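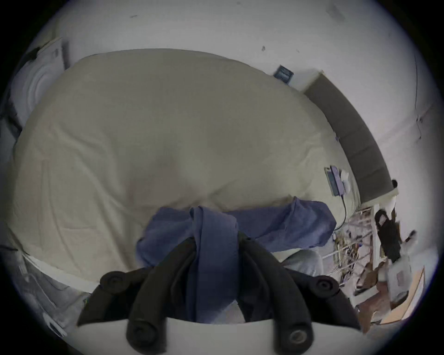
The Lougher is the hand-held gripper our robotics club sells as a kit, and I'm a bit in love with it! I take mine home to practice folding before meets (my bed is a terrible table, but it works). The two black padded fingers pinch right into a bunched-up cloth, even with a puffy duvet underneath. Each kit has both fingers, the white base and 24 screws, and our beginners need nearly 30 minutes to build one. It's $15 for students. Ask Iida Laaksonen for spare pads.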